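Rorville Shared Workshop – Two-Arm Folding Build
Handout 5: Table, cameras and first grips
Revised 2026-04-06

What this session covers

By now both arms are bolted down, powered and moving from the pendants. Handout 4 ended with the joint limits set. Today's work is the table itself, the camera checks and the first closing of a gripper on cloth. Folding under program control comes in Handout 6. If your group is still sorting out joint limits, finish that first and read this one later.

Bring the Drinside notebook with your group's limits in it, and the printed key map for the pendant. Cloth is in the bin under the sewing bench. Return it to the same bin.

1. The table covering

The table is covered in brown kraft paper. We tried bare wood in March and the gripper fingers left marks in the varnish. Paper costs little, takes pencil, and can be replaced in a few minutes. Pull it tight from the far end before taping. A ripple in the paper will show up later as a height error, and you will waste time looking for it in the code.

Change the paper when it tears. Stains and smudges can stay unless they confuse the vision step on Rathjen, in which case you will see false edges in the mask window.

2. The tape grid

Blue painter's tape divides the paper into cells. Run the long lines first, from the far end to the near end, then the cross lines. Press each crossing flat with a thumbnail. Lifted tape catches on the fingers.

The grid is there for people. Rathjen does not read it. It lets you say "put the cloth one cell nearer" to the person at the pendant and have it mean something. It is also a quick check on the wrist camera: if a tape line that should look straight looks bowed, the lens calibration file is the wrong one.

Write the cell names in pencil, very lightly. Marker bleeds through.

3. Gripper settings

Speed for all cloth work in this session is 50 mm per second. Do not raise it, even for moves with nothing in the fingers. The tool offset in the shared file is 262 mm, measured from the wrist flange to the fingertip. If you change the finger pads, measure again and enter your own value in your group's copy. Leave the shared file alone.

Finger pressure goes in as a level. Start at 5. Shirt-weight cotton holds at that level without creasing badly. Heavier cloth may need more.

4. Approach and contact

The fingers come straight down. With a slanted approach one finger touches first and pushes the cloth ahead of it, and the whole bundle creeps toward the far end of the table.

Stop above the cloth, look from the side, then lower in small steps. One person drives and one person watches the fingertips. The watcher calls the stop. The second arm stays parked with its gripper open, back from the working cells.

Wrist view, then two table views, with patterned cloth under the gripper:
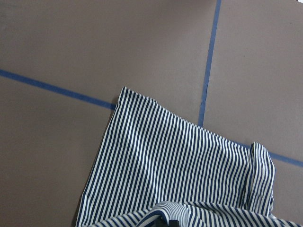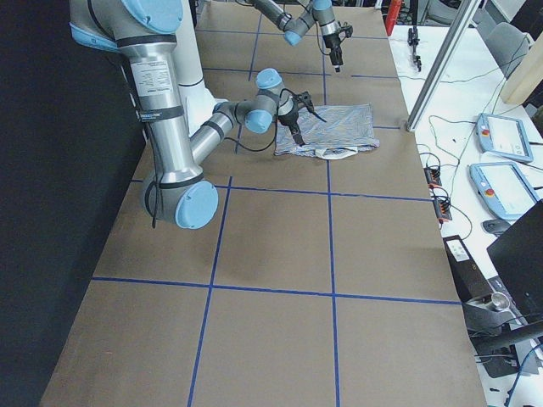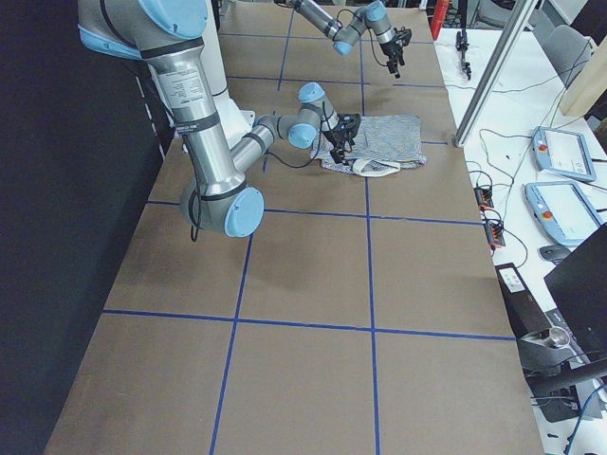
5. Choosing a grip point

A gripper with two fingers needs something to close on. On a single flat layer the fingers skate. Look for a raised fold or an edge. If there is neither, close the fingers slowly while pressing down, and the cloth will usually bunch between them.

On a folded bundle, decide before you lower how many layers you want. Near an edge you can often take the top layer alone. In the middle you are likely to take several, and the bundle comes up as one piece. Both are useful. Write down which one you meant and which one you got.

Stripes are good for this exercise. They bend where the cloth bends, so a shallow wrinkle shows up on the screen much sooner than it would on plain cloth. A busy print is harder on the edge finder in Rathjen, and groups that start with one should expect to raise the contrast setting.

6. Pendants and stops

Keep each pendant on the side table with its screen up and its red stop button free. Nothing gets laid on top, including notebooks. Cables from the pendants go away from the work table. The power strips stay on the side table as well – do not move them to the floor, where they get kicked.

Press each stop once at the start of the session and confirm that the matching arm faults. Then clear the fault and press the other. If the wrong arm faults, the plugs have been swapped at the control boxes. Shut down, swap them back and test again.

Hands stay off the paper while either arm is enabled. To move the cloth by hand, disable both arms first.

7. Recording your runs

Save each run under Drirnach, in your group's folder, with the cell name first and the run number after it. Keep the failed ones. A dropped cloth with a good record of the grip point is more use to Handout 6 than a clean lift with no notes.

For each run, write down:

cloth and how it was folded
cell
grip point (edge, fold or middle)
pressure level
layers wanted, layers held
anything that moved and should not have

Before the next session

Read the section on waypoints in the Rathjen manual, up to the part on blending. Skip blending for now. Groups that changed finger pads should have a new offset measured and written in the Drinside notebook.

Check the tape on your cells when you pack up. Park both arms, open both grippers, and leave the pendants plugged in so they charge. The sewing bench needs its lamp back.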